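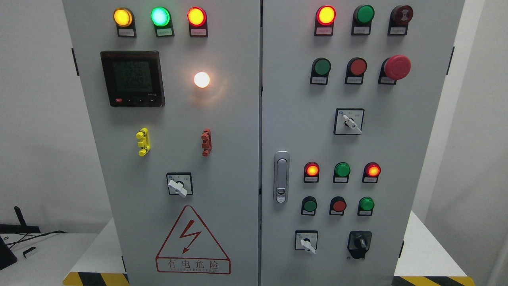 Who resets the line when it stops at night?
Whoever is on shift, provided they are signed on to the Grirum system and the system has asked them to.

That was the wording in the handover sheet, and Myfanwy Gape had read it enough times to know where the staple went. She had worked at Probert for longer than the line had been called a line. The cabinets had gone in during the summer. The program that ran them, Grirum, came in November, along with a tablet in a rubber case and a two-page list of things operators were no longer to do.

Item 4 was pressing reset without a prompt.

At ten past three the conveyor stopped. The tablet showed fault 531, infeed blocked, and below it the words "Assessing. Please wait." Myfanwy walked to the infeed. A carton had turned sideways against the guide rail. She did not touch it. She walked back.

Iolo Parri was at the bench with the training log open. He had been a fitter at Vindside until Vindside took out its fitters, and he was on his second week of nights.

"Carton," she said.

"Does it know?"

"It knows something is there."

"How long does it assess for?"

"Depends. The longest I've had was the length of a meal break."

He wrote that down. She watched him do it and then told him to cross it out, as the log was uploaded on Sunday and read by the people who had sold them the system.

Before November she would have pulled the carton, checked the guard, pressed reset, then start, and listened. The listening took as long as the rest together. A drive with a worn bearing came up to speed with a scrape in it, and she used to write the scrape in a notebook with the date. There were seven notebooks in her locker. Grirum measured current and temperature at each drive and had no field for scrape.

"At Vindside they had us teach it," Iolo said. "We logged every stoppage for a year. Cause, action, time taken. I did 1791 of them."

"And then?"

"Then it had them."

The tablet chimed. It said: "Obstruction likely at infeed. Operator to inspect and clear." Myfanwy pressed Accept, walked to the infeed, pulled the carton straight, closed the guard and walked back. The tablet asked her to confirm that she had inspected. It asked her to confirm that she had cleared. It then asked for the reset, and she gave it.

The conveyor started. She stood with her head slightly to one side.

"Drive two," she said.

Iolo listened. "I can't hear it."

"Under the fan. It's low. Wait for the next gap in the cartons."

He waited. She saw him get it, a small movement of the chin. He picked up the pen and looked at the columns in the log, which were Fault, Prompt, Response and Duration.

"Where do I put it?"

She went to her locker and came back with the current notebook, the one with the Zaluvis calendar card taped inside the cover. She found the page and gave it to him.

"Date first," she said. "Then the drive."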